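3.2 Resetting the shelf cell

Most reports on the Trilo picking arm treat the reset between trials as free. We doubt it. At Prurnport the shelf was put back by hand after every block of 20 picks, and a poor reset could pass for a poor grasp in the results. Lindqvist's set-up sheet asks only that stock be "returned to its layout", and we found that too loose to be of much use.
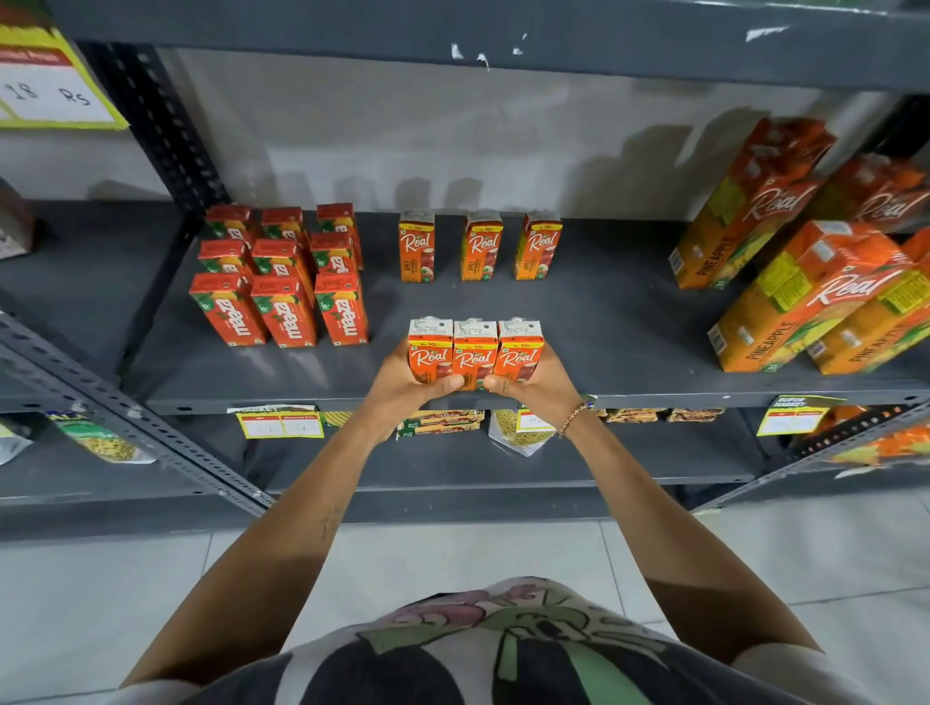 Small cartons can be moved as a block, which is quick, but the gaps between them then depend on whoever is doing the job. The arm's spacing check allows 4 mm. We have seen no evidence that a person working by eye can hold to that, and Koskela's notes from June don't claim it.

The large cartons are a harder case. A leaning pack rarely goes back at the same angle, so we left these out of the spacing check.

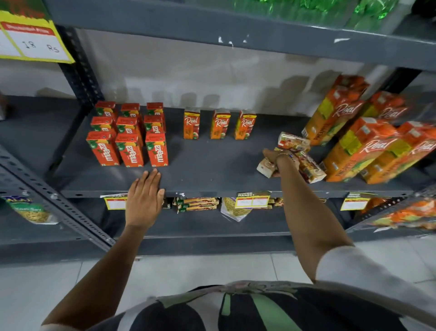

Figure 4. Shelf work by hand, with the small mango cartons in a three-by-three block.

3.3 Gripper upkeep

The suction cups were changed after 52 blocks, as the maker advises. Whether that interval suits waxy cartons is anyone's guess.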